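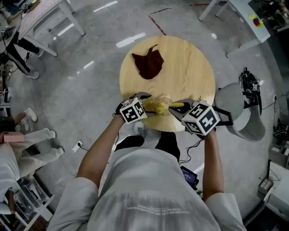
How to read a quarterly results release without being sold to

Companies write these things to look good, so read them in the wrong order.

1. Skip the headline and the chief executive's quote. Go straight to the cash flow statement near the back. Take Veltiron's May release: "record adjusted profit" at the top, and cash from operations down by 12% on page nine.

2. Find the table that turns reported profit into adjusted profit. Write down every cost they've taken out. If "one-off" restructuring turns up in last year's table too, put it back in. I do this for Mellor every quarter and have yet to see a clean one.

3. Compare with the same quarter last year, never the one before. Shops and shoemakers have seasons, and a good Christmas proves very little.

4. Check the share count. Plirley's profit per share went up while its profit stood still — it had bought back up to 100 million pounds' worth of its own stock.

5. Now look at the forecast. Dig out the old one and see whether the range has been quietly lowered. Beating a target you cut six weeks ago doesn't impress me.

6. Read the analysts' questions last, and mark any that got a long answer with no number in it.

Allow an hour for your first one. Keep your notes in a plain spreadsheet, one row per quarter, and don't buy anything the same morning.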